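Search this site Go

Call for Student Operators – Ondum Robotics Club, Two-Arm Project

The Ondum Robotics Club is looking for new people to join our two-arm table project, and we would love to hear from you, whether you have been building things since you were six or have never touched a robot in your life. You'll sit with Mwajuma Massawe and Ignacio Escobedo, learn to drive a pair of arms, and work through small household jobs with cans, boxes and lids until they start to feel natural (they do, give it time!).

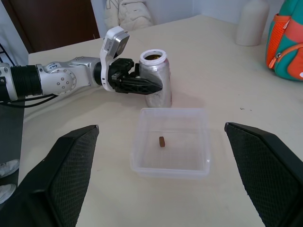 What you'll do

Each operator records practice runs at the table – 40 in your first month – and writes a few lines after each one. Much of the work is getting two grippers to share a small space around one container without bumping, and that takes more patience than talent.

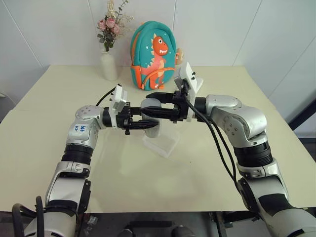
2 min read

Who we're hoping for

Students of any major, with steady hands and a kind word for teammates. We have 10 places. You'll need to be free for two sessions a week and comfortable sitting still for a while. Coding is welcome but not needed, and Wycliffe Mwakyusa runs a gentle beginners' evening for anyone who wants to pick it up.

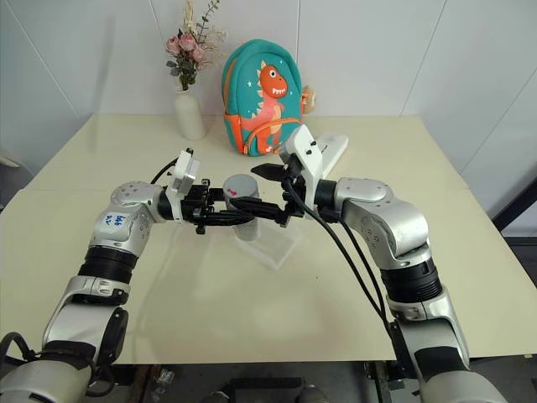

Two grippers, one gray container, Ondum club table.

What you get

A stipend of $200 for the term, snacks, and a spot on the team we're sending to the Lyimo Cup next July.

How to apply

Write a short note telling us who you are and what you'd like to learn, and hand it to Fouad Lahlou at the club desk by 09/01/2024. No résumé, please – a friendly paragraph is plenty.

14 shares · 3 comments

© Ondum Robotics Club | Contact | Back to top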